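Wikine publishes results of gripper and wrist camera comparison

2 min read

URNHOLM, Mon 27 July – Wikine, a robotics test lab in Urnholm, today released the results of a comparison of 13 combinations of gripper and wrist camera on a basket-picking task. The results, with the full trial log, are free to download from the lab's website.

The work covers 3,000 pick attempts on toy and play vegetables of different shapes. Each combination was run on the same arm, with the same controller settings and the same time limit per pick. An attempt counted as a success when the item left the basket and was set down on a cutting board without being dropped.

Of the 3,000 attempts, 1,541 succeeded. Most of the failures came from items lying against the basket wall, where wide fingers touched the weave before they reached the item.
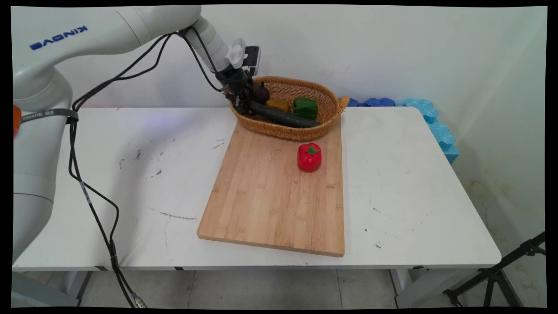 Why use a basket and not a flat bin?

A woven basket has sloped sides and a busy surface, and both cause trouble that a smooth bin hides. Fingers catch on the rim, and depth readings get noisy near the gaps in the weave. Customers who handle produce had asked the lab for a test closer to their own containers.

"We had good numbers from flat trays and they did not carry over," said Kálmán Veres, who led the trials. "Two grippers that were nearly equal on a tray ended up far apart once the walls got in the way. The camera mount mattered more than we had planned for."

Linkage grippers with narrow fingers did best on long items such as cucumbers.

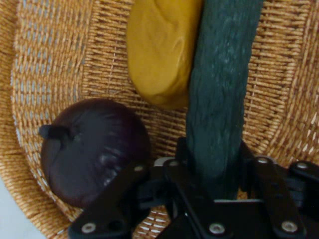
Round items were harder. Parallel fingers tended to push them toward the wall when the first contact was off center, and a second approach took 23 seconds on average. Softer finger pads helped with this but wore out sooner – the log lists each pad change.

Controller tuning was handled by Mariann Magyar using Ana, the lab's in-house scheduling software. Finger pads were supplied by Fekete, which had no part in scoring the results.

A second round is planned for September and will add two suction tools. Manufacturers that want a gripper included can contact the Wikine test desk through the website.

Comments

tomsgarage
Did you try the narrow fingers with the camera mounted off to one side? We lose sight of the item right before the fingers close.

R. Dunlap
Would like to see the pad wear numbers split by item. The log only gives totals per gripper.

benchtop_lee
Good to see the failures published too. Please keep the same basket for the September round so we can compare.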